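Workshop notebook, finishes bench
17 January 2022
Tirkitz oil on pale timber, second round

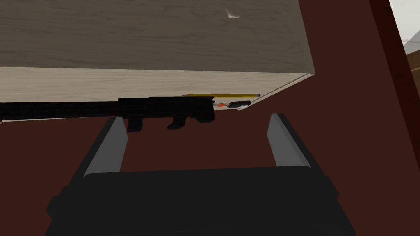

Why does the oil go yellow on the pale boards when the tin says clear? Oil darkens and yellows as it cures, and on a light timber there is no brown in the wood to hide it.

Checked the June boards first thing. These are the ash and sycamore offcuts that have been on the south windowsill since the summer, half of each covered with black card. Card off today. The Tirkitz boards have gone the colour of weak tea on the covered half and slightly less on the open half. That is the wrong way round from what I expected, but I gather linseed-based oils do tend to yellow more in the dark and bleach back a bit in light. Put the card back on one and left the other fully open to see if it recovers.

The Mesden water-based lacquer has hardly moved. It is a bit grey and lifeless on the sycamore, and the grain stood up badly on the first coat. I cut it back with 320 between coats and it was acceptable after the second. On ash I would use it without worrying.

Galindo wax over bare timber: good colour, no protection worth having. A wet mug left overnight made a ring that went right through. Fine for the inside of a drawer or a box lid. Not for a table.

New set started this afternoon. All on sycamore this time, from the same board, planed and sanded to 240. Cut 6 pieces and numbered them on the back in pencil.

1 – bare, control
2 – Tirkitz, two coats
3 – Tirkitz with a little white pigment, two coats
4 – Mesden, three coats
5 – dewaxed shellac, then Mesden
6 – Jalik hard wax oil, the white version, one coat

Number 3 was a nuisance. The pigment sinks to the bottom of the jar within a couple of minutes and has to be stirred every time the rag goes in. First pass was patchy, with white sitting in the open grain near one end. Wiped it all off, stirred again and went on thinner. Better, still not even. If it dries streaky I will sand it off and start again, so ignore number 3 until there is a note here saying it is settled.

Number 6 went on easily. The Jalik is thick and wants a pad, not a brush. It looked too white wet and then calmed down a good deal after buffing. Smells strong – keep the extractor on for this one.

Shellac flakes are down to the last of the bag. I have put them on the order list along with 320 discs and more lint-free cloth. The discs from the last delivery clog quickly and I would like the old sort back if we can get them at the same price.

Oily rags: laid flat on the rail outside, then into the water bin. Please don't leave them screwed up on the bench. I found one under the vice this morning and it had gone stiff.

Heater in the finishing room is still cutting out. It was cold in there until mid-morning and the Mesden on number 4 was slow to flash off. May have left a slight bloom along one edge, will look at it in daylight before the second coat.

Still to do: second coat on 2 and 4, shellac on 5 to be rubbed down before any lacquer goes over it, cut card masks for all of them. Windowsill needs clearing before the new set can go up.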